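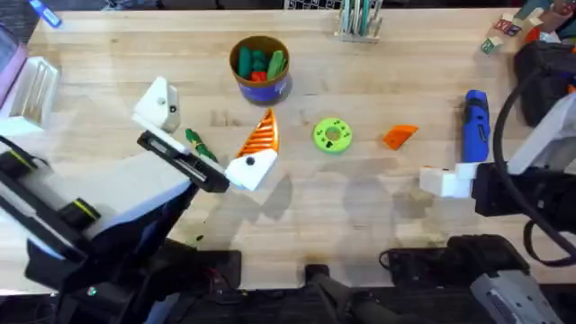
Where the planner spends its time: notes for the tabletop tidying talk

Speaker: Sosina Mersha. Slides and timing by Asnakech Bogale. Revised 5/30/22.

Slide 1. Title

Leave up while people sit down. Say who did what: Asnakech wrote the scheduler and the replay tool, I wrote the grasp scoring and the arm-to-arm locking. The perception front end is Imetti, which we did not write but have patched heavily. The planner is called Skikico in the repo, and I will use that name from here on.

Slide 2. The task

Two arms, one table, small toys, one cup. The goal is given as a set of end states: these objects in the cup, those objects left alone. No order is given. The planner picks the order and picks the arm.

Mention that the two arms share the middle of the table. Most of this talk is about that shared region.

Slide 3. Pipeline

Camera, segmentation, object table, task planner, motion planner, controller. The object table is the only thing the task planner reads. It never sees pixels. If an object is missing from the table, it does not exist as far as task planning goes, but it may still exist as an obstacle in the depth map. Keep those two ideas apart for the audience. Half the questions last time came from mixing them up.

Slide 4. Perception: what goes wrong

Case one: a slender dark green toy lying between open fingers. Part of it is hidden by the gripper itself. Imetti will sometimes split it into two objects, one on each side of a finger. Fix: while a gripper is inside an object's bounding region, freeze that object's entry and do not allow splits.

Case two: a disc with a hole in the center. The centroid is in the hole. Any grasp scorer that starts at the centroid and works outward starts from nothing. We now seed grasps from the mask boundary.

Case three: ribbed or slatted surfaces. The ribs give strong edges, and the segmenter may return each rib as its own part. Fix: merge by color and depth before writing to the object table.

Case four: a cup with toys already in it. The toys in the cup are detected as toys. Without a containment rule, the planner will pick them out of the cup and put them back in. Pause here, people usually want to ask about this one. The rule is a cylinder test on the cup's pose, with a small margin above the rim.

Slide 5. Things at the back of the table

Pens in a holder, alphabet blocks, a rack off to one side. They are not in the goal set. They go in as static obstacles at startup and are rechecked only when the depth residual near them goes over threshold. Rechecking all of them on each cycle doubled perception time for no change in outcome.

Slide 6. Task planner

Greedy assignment first, then local search over swaps. Search budget is 200 milliseconds. If it does not improve on the greedy plan in that time, run the greedy plan. Exact search was tried in September and dropped. On our goal sets it found the same plan most of the time and was too slow on the rest.

Cost terms: travel time, grasp score, and expected wait for the shared region. The third term matters most.

Slide 7. Locking the shared region

Old version: one lock for the whole middle. Safe, and one arm sat idle for long stretches.

New version: swept volume per motion segment, with a lock on each segment. An arm may enter if its next segment does not meet any volume held by the other arm. Locks are taken in a fixed order, left before right, to avoid deadlock. Cable volume is included as a padded tube attached to the forearm link. We left it out at first and should not have.

If someone asks about tool handling: a held tool is added to the swept volume as a box until release is confirmed. Confirmation is finger width plus a fresh depth check. Finger width alone is not enough.

Slide 8. Controller

Impedance mode for the last part of the approach, position mode everywhere else. The switch happens at a fixed height above the table plane. Grasso, our logging layer, records the commanded and measured pose on both sides of the switch, so a jump is easy to find afterward.

Slide 9. Replay

3000 logged episodes, all replayable against a new planner build without touching hardware. Of these, 1767 have at least one lock wait and form the regression set. Replay checks plan validity and wait time. It does not check grasp success - say this clearly, since the numbers get quoted without it.

Slide 10. Open items

Object entries frozen under a gripper can go stale if the grasp is abandoned. Current workaround is a timeout of 2 seconds.

Shadows from the arms still shift the color merge on pale wood. Asnakech has a branch that masks them from the known arm pose. Not merged.

The Fekholm port needs the lock code split out of the planner process. Interface is drafted, review is pending.

Slide 11. Questions

Go back to slide 7 during questions.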